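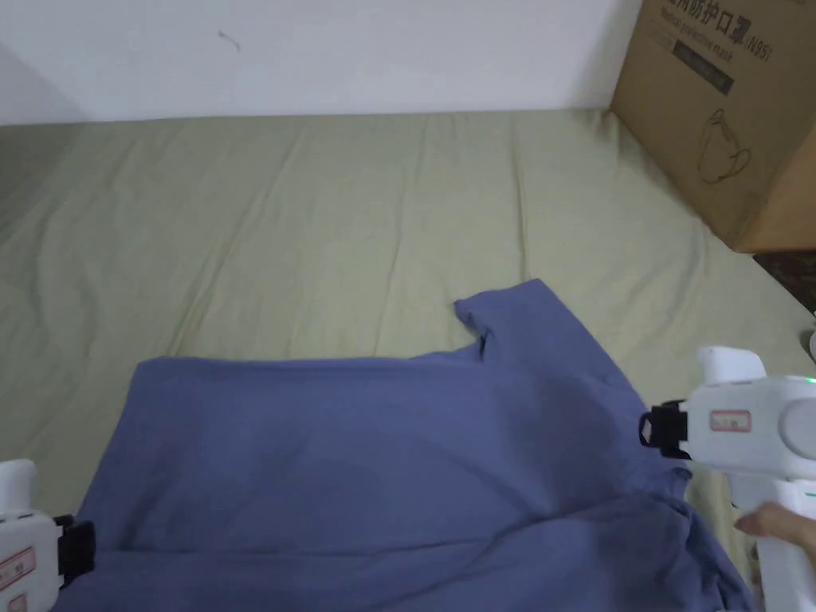 Leobardo Bermúdez wants it on record that the back stairwell door was reported in writing before Christmas and still doesn't latch. Noted. See item 4.

Fleltville House, residents' building
Walk-through, January 2018
Inspected for: Pestov Property
Floors 1 to 3, basement, yard. Attic not done, no key.

1. Smoke alarms, bedrooms
OK except room 9. Chirping, low battery. Replace today.

2. Smoke alarms, halls
OK. Floor 2 unit is yellowed, past its date. Order new.

3. Extinguishers
Kitchen OK. Basement tag expired last April. FAIL. Papadakis to service, they have the 1744 account number on file.

4. Stairwell door, back
FAIL. Closer leaks oil, door stops a hand short of the frame. Second time written up. Don't wedge it, somebody had a folded carton under it when I went by. Removed.

5. Exit signs
Front OK. Yard side dark. Bulb or wiring, didnt have the ladder.

6. Bedrooms, general
Walkways clear in most. Power strip under the bed in 6, with a heater plugged into it. Unplugged, told the resident. Heaters go in the wall outlet or not at all.

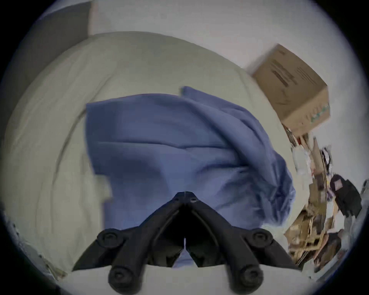

Item 6, bedrooms: crumpled blue cloth.

7. Windows
Floor 3 sash painted shut, room 11. Needs to open, it's the second way out. FAIL.

8. Hot water
Kitchen tap too hot to hold a hand under. Turn the heater down and retest. No thermometer on me, so no reading.

9. Laundry room
Lint behind dryer, a lot. Vent hose crushed against the wall. Pull dryer out up to 60 inches if the cord allows, clean, refit hose. Off until done.

10. Electrical panel
Needs clear space in front, has paint cans and a bike. Breakers labeled, except the bottom two. Main is 200 amp, label readable.

11. Outside steps
Ice on the bottom tread. Salted. Handrail loose at the top bracket, one screw gone.

12. First aid box
Restocked. Burn gel missing, Zunetska has it on back order, ref 282.

Comments
Worst is 4 and 7, do those first. 3 and 9 this week. Rest can wait for the regular visit exept the rail, which is a five minute job with the right screw.

Need: attic key, ladder, somebody to move the bike.

Recheck on 4, 5, 7, 9. Copy to office and to the board by the mailboxes.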